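Hopper (container)

A hopper is a container with sloping sides that narrow toward the floor or an outlet, used to hold loose material such as grain, coal or gravel. The word was in use in flour milling long before 1802, when the Bramura mill was fitted with four timber hoppers, each feeding a pair of stones.

Shape
The slope of the walls is chosen to suit the contents. Dry wheat runs freely, while damp flour clings and may form an arch across the outlet -- a fault known as bridging. Steeper walls reduce it but hold less for a given height.

Wear
Painted steel hoppers lose their colour first where material slides or strikes the wall.

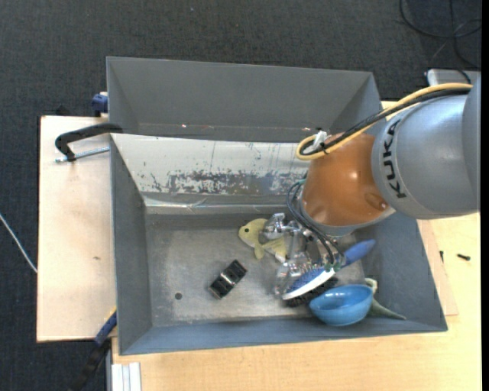

See also
Chute
Grain elevator
Silo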